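The Garley Survey

The gauge at Garley read 1,869 on the morning Mohit Pathak arrived to close it. He wrote the figure in pencil, checked it against the dial, and initialed the page.

Brunello Messina had kept the log before him. His entries ran to 500 pages in the same square hand - level, wind, valve position. On two of them, both in February, he had added a word in the margin: Skullness.

Pathak looked for it on the district map. The map showed Garley, the dam at Sartori, and a strip of marsh with no name.

He called the office at Dredari. The clerk said the margin was reserved for corrections.

"What was he correcting?"

"The column to the left of it."

Pathak turned back to the first page. In the column to the left, the wind was given as south. The marsh lay south. He closed the valve, waited an hour, and read the gauge again. It had risen by two.

He sharpened the pencil and wrote in the margin. 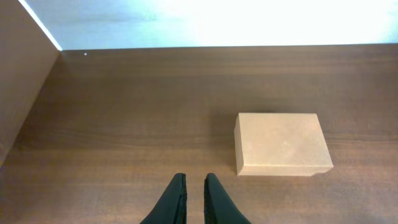 Brown wood grain, running left to right.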